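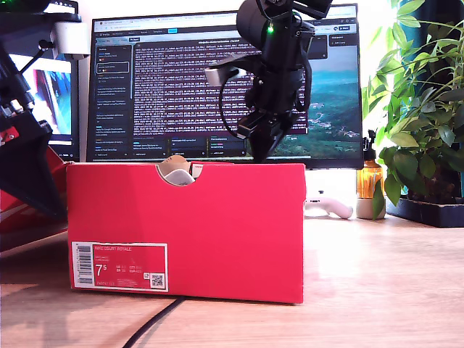
Blog > Days Out > Robots

Open Day at Skudetora

Wednesday, July 15, 2020

Print this post | E-mail this post

I've been meaning to get over to Skudetora for ages, and when they finally had an open day I cleared my whole afternoon for it (sorry, laundry). I was picturing a big factory floor with yellow cages and sirens. What I got was desks, screens, plants and robot arms working on shoes! I loved it.

Minoru Takagi did the talking at our station. He's been on the shoe project since it started last September, and he has that nice way of explaining things where you don't feel silly for asking. The job is packing and unpacking sneakers, the kind of thing you'd do in ten seconds at a store without thinking. For a robot it's a whole string of little problems. Where's the opening? Which way is the toe pointing? Is that the box or the lid? They call the software Wirnon, and he said it had been through 292 practice runs on shoes alone before they let visitors anywhere near it.

The bit that got me was the grip. A sneaker is a floppy, lopsided thing, and the heel is one of the few places with a decent edge to hold, so one finger goes inside the shoe and the other stays outside. 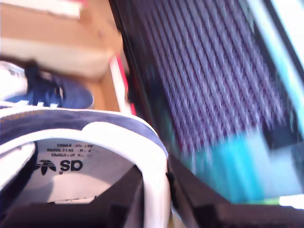 Doesn't that squash the shoe? Minoru said the fingers close slowly and stop at a set pressure, so a padded collar gives a little and springs back.

I asked about speed too, because I'm impatient. Their older setup, Bresier, needed 93 seconds for one shoe, and he pulled a face when he told us. The new one is a lot quicker, though he wouldn't give me a number (I tried twice). Suede is harder than leather, apparently, and dark shoes are harder than white ones because the cameras lose the edges. 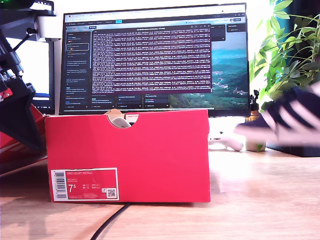 Laces are the other headache. They flop over things and hide the opening, and a person just flicks them out of the way. He'd like the robot to learn that by winter.

Then there's cardboard, which I'd never given a thought in my life. It bends, it slips, and thin pieces have almost nothing to grab. Minoru spent longer on that than on the shoes, and by then I was the last one standing there, still asking questions. 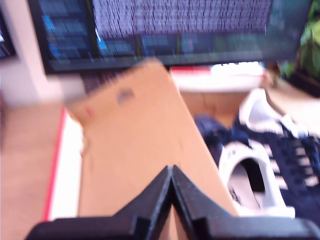
If you hold a flat piece too near the middle it bows, and if you hold it too near a corner it swings around. They try different spots and keep notes on every one. I came home and picked up a cereal box in about five different ways, so thanks for that.

Afterward I had an iced coffee at Santoro across the street and wrote most of this on the back of the visitor map. They had over 600 people sign up, so book early if they run another one. I'm going to bring my sister.

Contact | Copyright 2020, all rights reserved | Back to top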